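Progress report on the equipment grant, second period
Table and household handling project, Woltlow
November 15, 2020

Thank you for the patience you showed us over the summer, when the most we could send you was a two-line note and a promise. We have a good deal more to tell you now, and I hope you will forgive me if I take my time over it, as this is the part of the year where most of your money has been either spent or firmly spoken for.

Where we stand

You will remember that the original plan was to buy everything from a single supplier and have it all arrive in one delivery. We gave that up in September, after the second revised quote from Dadness came back higher than the first and with a longer wait attached. The plan we follow now is slower on paper but easier on the budget: we keep the arms we already have on their stands, we add hand-held grippers so that people can show a task themselves, and we spend what is left on the parts that wear out. Xu supplied the grippers and has been a pleasure to deal with - they answer the phone, for one thing, and they sent the correct mounting screws without being asked twice.

The work itself goes on at an ordinary table with ordinary things on it. We felt strongly, when we wrote to you the first time, that the equipment should be chosen around the kind of table people eat and drink at, and I am glad to say we have stuck to that. A tablecloth, some flowers, a glass with something to drink in it: these are what we had in mind when we argued over grip width and reach.
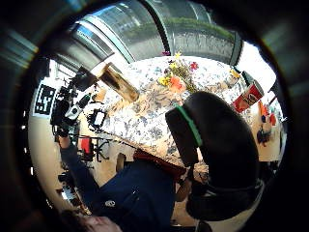 It has changed how we shop, too. In the first draft of the budget nearly everything went to the arms, and hardly anything to fingertips, cables, chargers and spare mounts. Having lived with the setup for a while, we would turn that around. An arm that is well looked after should last for years, while fingertips are more like shoe soles, and we should have treated them that way from the start.

What we have spent

Grippers and their mounts are paid for in full. Replacement fingertips came to $885, which bought us a set of 50 and should carry us well into spring. Cables, brackets and a second small monitor came to $1684, and I will admit that this was more than we had put down. Part of the difference was shipping, and part of it was our own doing, as we ordered one length of cable, found it too short for the way the stands are placed, and had to order again. The short ones have gone in the spares drawer and will be used up on the bench.

We have not yet touched the line for recording software. Eteo offered us a trial of theirs, and we would like to finish that before we commit to a yearly license. My own feeling is that we will end up taking it, but the storage costs need another look first, and I would sooner come to you with one firm number than with three soft ones.

What we would like to do next

We are not asking for new money in this report. What we would like is your agreement to move some of what is already there, and I have set the requests out in the order we care about them.

1. Move about 15 percent of the arm budget over to consumables and spares. This would cover fingertips and cables through the end of the grant, and it would mean we could put off buying another arm until we are sure which size we want.

2. Let us pay for proper cable routing and strain relief on the existing stands. It is the least exciting thing on the list, and I suspect it will do us the most good. The cables run close to where people stand and sit to work, and we want them tidy before we add anything else to the same space.
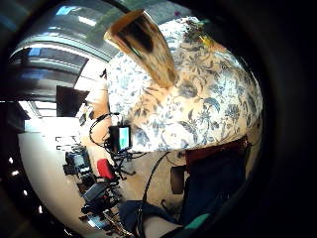

3. Hold the software line open until the Eteo trial is finished. If the license turns out to cost less than we set aside, we would put the remainder toward a spare gripper, and we would write to you before doing so.

4. Keep the training days as they are in the plan. We did wonder about trimming them to pay for hardware, and decided against it - new equipment is not much use to us if people feel shy about picking it up.

If any of this sits badly with the terms of the grant, please do tell us and we will gladly rework it. Receipts for the grippers, fingertips and cables are in the attached folder, along with both of the Dadness quotes. The next report will follow once the trial is over.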